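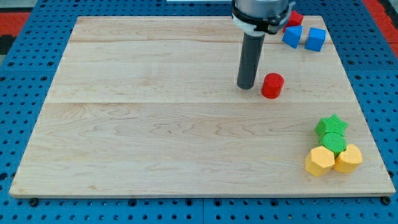

How often should I oil a wooden chopping board? Once a month is enough for most kitchens, and every second week if you cut on it each day.

I use plain food grade mineral oil from the chemist. A 200 ml bottle lasts me until November if I buy it in autumn, and it costs less than the special board oil from Dundar, which has a nice smell but does the same work. Please do not use olive oil or sunflower oil. They go sticky after some weeks and the board smells like an old cupboard.

Wash the board with warm water and a little dish soap, both sides, and stand it on its edge to dry overnight. I do mine on Friday evening, when the cooking is finished early. The next morning put on the oil with an old cotton cloth, along the grain. Wait about 6 hours, then wipe away what is left.

If the surface feels rough - this happens often with a new board - sand it lightly before the oil, first with 120 grit and then 240.

Onion smell goes away with coarse salt and half a lemon. Rub, leave it for 2 minutes, rinse.

Never put the board in the dishwasher. My first one, a Vörös, opened at the glue line after a single wash, and no clamp in my garage could close it again.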